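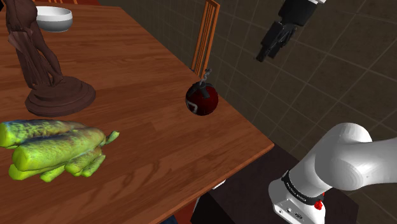
Third-person view, sim table, red fruit is the target

Planner stops short of the fruit in sim, wrist cam looks fine??
posted by Siriwardena, Tuesday

Hi all. Running the Zeststead table tasks in sim, arm with two-finger gripper, learned policy picks the grasp pose and a sampling planner gets it there. Target is the dark red fruit near the right-hand edge of the table. Bananas and the figurine are just clutter.

Problem – out of 100 runs it gives up in more than 90. Logs say "goal in collision", every time. No changes to the scene since May, only thing I updated was the Plimance planning plugin. Perception seems OK, the mask on the fruit is clean from both cameras.

Tried so far: bigger planning timeout, differnt seed, taking the bananas out. Same result. Is it the table edge? The fruit is pretty close to it.

Wrist view for anyone who wants to see the angle.

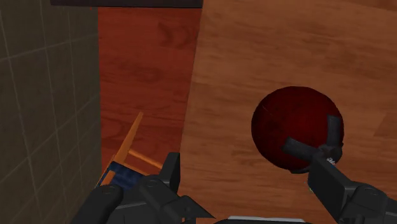 If I turn collision checking off completely it'll go for the fruit but I don't want to leave it like that obviously. Any ideas welcome, have a demo to get ready and am a bit stuck.

Tirkura
Check your padding. The new plugin pads every link by default, fingers included, and it counts the target as an obstacle until you say otherwise. So any pose where the fingers are near the fruit = goal in collision. Had exactly this.

What I did:
Set finger padding to 0, leave the rest of the arm as is.
Add the target to the allowed collision list for the fingertip links only. Not the whole arm, or it'll happily elbow the thing off the table.
Split the motion. Plan to a pre-grasp pose a few cm back with full checking, then a straight line in for the last bit.

Also draw the collision meshes over the top of the visual ones. Mine had the table as one fat box that stuck out past the real edge, and yours might too. With the fruit where it is that would matter.

mugoftea261
had something similar, reinstalled everything and it went away. no idea why sorry

Siriwardena
Padding it was, thanks Tirkura. Allowed list sorted most of it. Table box was also too big, by 2 cm on the long side, so fixed that aswell. Still getting the odd failure on the straight-line part when the wrist is near its limit – will start a new thread for that one.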